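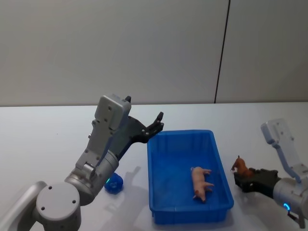
Pig in the blue tray, horse just off its right rim. Wall panels still plain grey.

trurier_tray wrote:
Day 2 of sorting the farm set. One blue tray, animals only, on the white table. Grulon's storage guide says a tray beats a bin for small figures. I have my doubts. A bin has a lid, and a tray has dust.

yan40 wrote:
I don't buy the guide either. I paid 110 for their shelf kit in July and it sits in the garage. But a tray is fine if kids use the stuff every day. They can see the pig. In a bin the pig is gone until you tip everything on the floor.

trurier_tray wrote:
They can see the pig for a week. Then it's a tray of puzzle pieces and crackers.

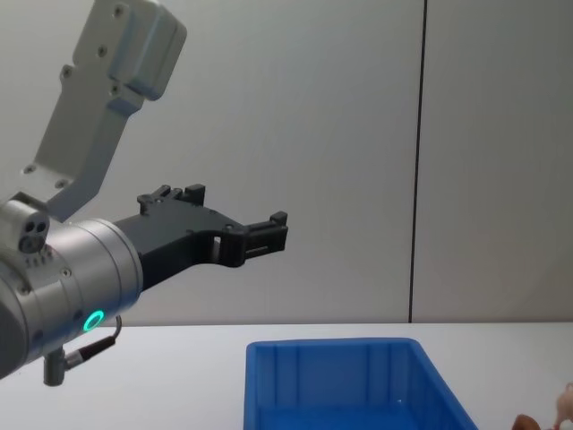

I'd also like to know who decided animals get their own tray. Mine always went in with the barn and the fences. Split them up and you need 5 trays, and Grulon would love to sell you 5 trays.

randow_mom wrote:
Disagree. We've sorted by type for years, 40 figures, and cleanup is faster. Have you timed it both ways?

trurier_tray wrote:
No. Have you?

randow_mom wrote:
Once. Tray won. I'll admit the kids were in a good mood.

yan40 wrote:
One try doesn't prove much. Does the horse even stand up in there, or do you lay them all flat?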